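Penico grip trials

The Penico grip trials are a set of side-by-side tests of robot grippers, run at a shared workshop in Plerorthorpe. Started in July by Amparo Ortuño. Main goal — find out which low-cost gripper copes best with small tableware and soft items on a plain table, with no change of fingers between tasks.

Background

Earlier tests at the workshop used blocks only. Blocks are easy. Cups, saucers and soft lumpy things are not, and the results from blocks did not carry over. Ortuño wrote a new task list and dropped the old scoring sheet.

Grippers compared

Four grippers in the first round. Two from Aranda (parallel plates, one with rubber pads, one bare), one from Brerkow with curved fingers, and one built in the workshop from flat brackets. The Brerkow unit was the slowest to close but the gentlest. The bare Aranda plates slipped on glazed rims and were pulled from the second round.

Method

Each gripper gets 60 tries per task. Same table, same lighting, same operator where posible. Tasks are lift a cup by the wall, slide a saucer, pick up a soft object and set it down on a saucer. A try counts if the object stays where it was put after the fingers open. Total logged over both rounds: 918 tries, including repeats after a controller fault.

Camera placement

Fixed camera gave steadier results than one on the wrist. Wrist view loses the target in the last part of the descent, when the fingers block it. A fixed view has the opposite trouble — the arm can hide the far side of the dish. Later runs kept the fixed camera only.

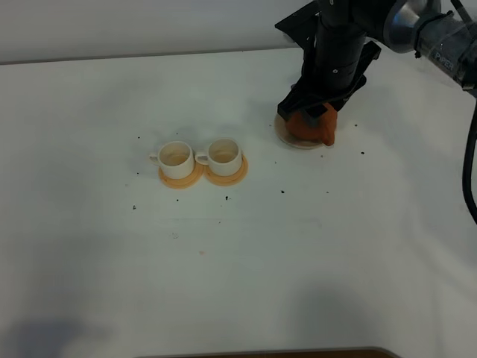
Which is harder for a parallel gripper, a soft object or a hard cup?

A soft object is usually harder to release cleanly, while a hard cup is harder to line up with. Soft items bulge around the fingers and can stick when they open.

Results

Rubber pads came out ahead on cups. Curved fingers did better with soft items, by a small margin. Force limits mattered more then finger shape in the second round. Raw logs are kept at Plerorthorpe and given out on request.

See also: Force control, End effector, Pick and place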